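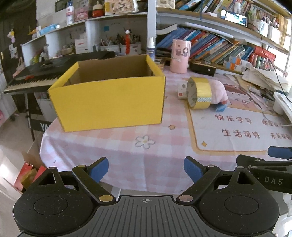 Blue pads on the hand-held unit, open, facing the yellow box on the round table.

Re: [grippers] Tistamia pads vs. the stock ones

> We switched both hand units to the Tistamia pads in March and I'd call
> it settled. 246 grasps, far fewer slips than with the stock pads, and
> the wrist camera view is no worse. Unless someone objects I'll order
> enough for the Hirard arms too.

I object, a little. What were the 246 grasps on? If it was mostly boxes and pencil cases I'm not impressed, because the stock pads manage those fine. I'd want to see rolls of tape lying on their side, plush toys, and a cylinder gripped near the rim. Those are where we lose things.

Second, who was holding the unit? A person squeezes harder when the object starts to go and doesn't notice doing it. The Macaraeg controller won't. It closes to whatever number you gave it and stays there, so a hand-held result tells me very little about the arm.

Third, wear. The Sarkusum sheet says 3000 cycles for their pads and I got 690 before the edge started to peel – same type of rubber as far as I can tell. Has anyone run the Tistamia ones that long?

What I'd suggest before spending money: one set on one arm, 40 grasps per object, same closing force for both kinds of pad, and log the drops during the lift separately from the misses. I can lend a spare set of stock pads if yours are worn, which would also explain a lot.

Also, did you recalibrate the camera after the swap? Your message doesn't say.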